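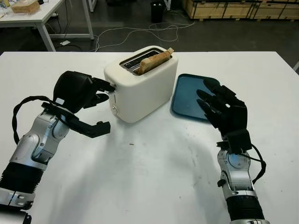 Club robot reaches for the toaster lever
Our school club has until October to get the left hand to press a toaster lever. It lands 2 mm off in almost 40 tries out of 50. Camera or arm?

Ratih Majimbun
Arm, probably. Home it again after every restart -- ours drifted for weeks while we blamed the software.

Rostislav H.
buy a grill

Related
Gripper drops bread
Flingate rules: kitchen round

Print this page | E-mail this page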